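Notebook, September, study course preparation (Skakley room)

Started at 4 in the afternoon. Riku Kudo brought the second draft of the leader's guide for the course on faith and reason. I read it two times. The first session is good now, but the second still asks too much of students who never read any philosophy. The part on moral law runs to 400 words before the first discussion question. I would like 300, and the question should come earlier.

We also talked about the Hormont recordings. The sound on talk 2 is weak in the last part – I will ask Murakami if they keep a better copy. If not, we print the text of that talk and the group reads it aloud.

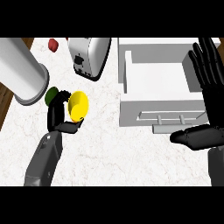

Riku wants to move the session on suffering to the end. I do not agree yet. At Cleltham the students asked for it in the first evening, and the leader had no notes ready. My proposal is to leave it in the middle and give the leader one extra page with Job and Romans 8.

To do:
Shorten moral law part (me)
Check Bible references against the translation we use (Riku)
Write to Murakami about talk 2
Find a simpler word for "worldview" in the handout, or explain it once at the start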